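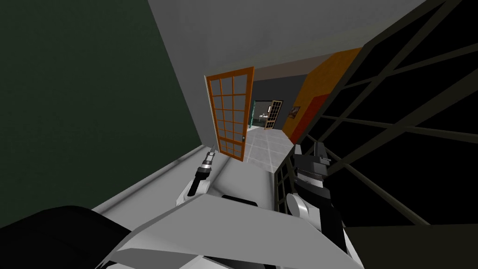 Simulated door runs: keep the ones where the camera is crooked?

Posted in Bepari Help > Collecting demos

skotgate_nights
I'm gathering door examples in the Vuklow simulator, two-armed humanoid, driven by hand with the headset. The target is 1000 runs and I have 165, plus a sore neck. In a good share of them the head camera has ended up well off level, so the walls lean and the tiled floor heads off uphill. The arms still go where I send them. Do I keep these or bin them? The Jorel notes say "use sensible viewpoints", and I have read that sentence many times without growing any wiser.

Tags: doors, viewpoint, simulator

Jorel_Refugee
Keep them, with conditions. A tilted view does no harm if the tilt is saved with every step, so open a few runs and look at the head angles. If that column is all zeros while the room is plainly on its side, your log is lying and the learner will believe it.

Then check what the camera can see. I want the door, the handle and both grippers in view as the reach begins. If an arm hides the handle for more than 10 steps in a row, I drop the run. Losing it for a moment is fine.

Don't straighten the pictures afterwards. I did that to a whole batch once and had to collect it again, which took until November.

Last thing: mix in level runs. If every example leans the same way you'll have trained a very good opener of leaning doors.

pib
bin them. disk is cheap but so is redoing 6 runs

Jorel_Refugee
It's rather more than 6, going by the post.

pib
bin those as well then

skotgate_nights
Head angles were all zeros. Setting was off in my profile. Starting again on Sunday, with a cushion.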